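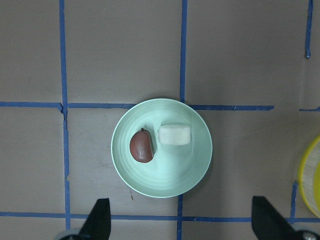

One reader wrote to me in November that a snail shell without a locality is only a souvenir, and that our museum should throw such shells away and use the drawers for something better. I have thought about this letter for a long time, and I still do not agree with it.

The collection of river snails in Dokinstead has 146 lots. Of these, 22 have no locality on the label, or a word that can't be read. It is true that we can't put them on a map. But a shell keeps other information. It shows the shape and thickness of the adult, the damage from predators, and sometimes the dried operculum is still inside. A student of growth can use all of this. 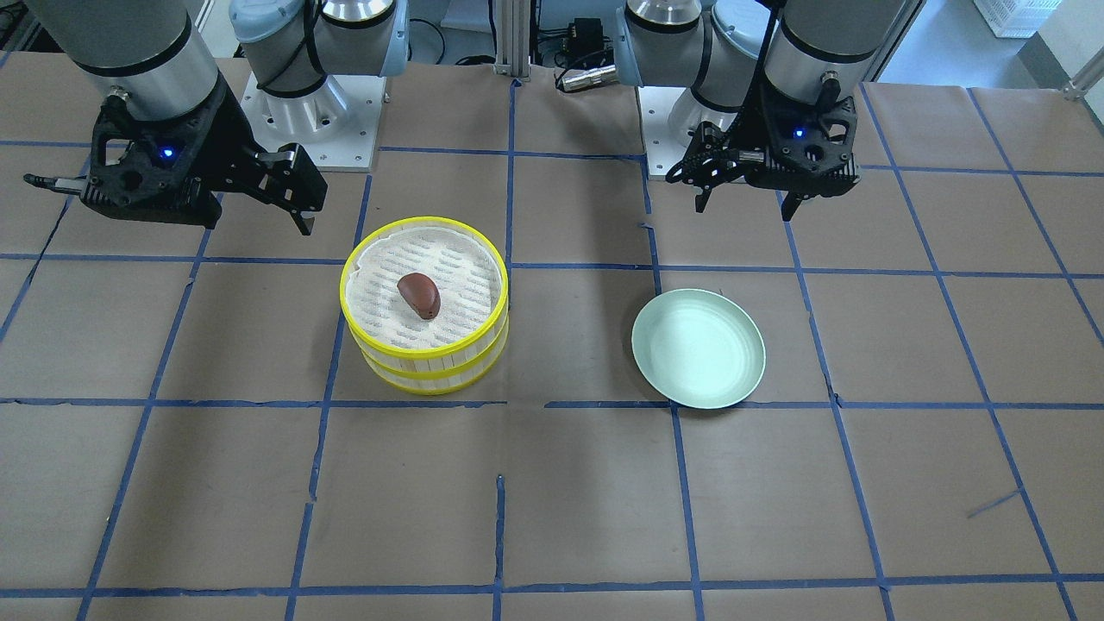
Two robot arms at a table covered in brown paper.

There is a second reason for my caution. Labels are sometimes found again. When the old Endum notebooks were opened, two lots which had been called worthless for decades were matched to a stream by the numbers written in ink inside the aperture. If the shells had been thrown away, the notebook would now describe
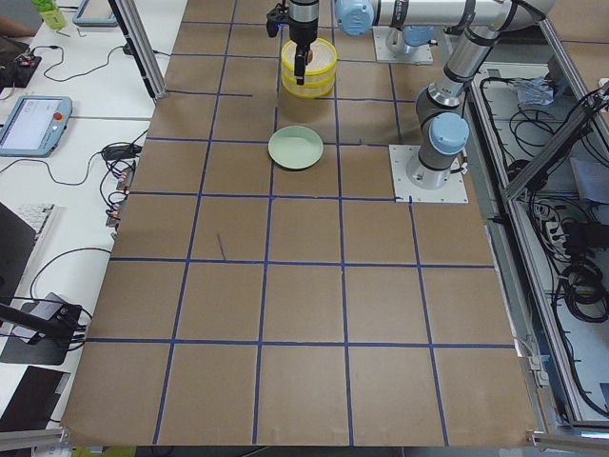
material that does not exist. I don't say this will happen with every lot. I only say that we can't know in advance with which one it will happen.

I am more worried by the plan to send everything to Kundodville, 135 kilometers from here. The storage there is better, I admit this, and the temperature is more stable. However, the people who know our streams live beside our streams. They come in with a wet bag of snails and want to compare them the same afternoon, and they will not make a request by form and wait for a loan.
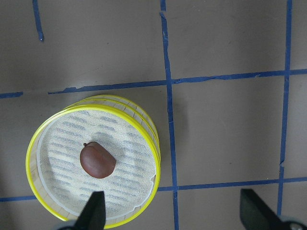
M. Osagie
Curator of mollusks, Dokinstead

My proposal is modest. Lots which were used for a published description can go to Kundodville. The others should stay, also the ones without locality, in their own drawer and with a clear note about what is missing.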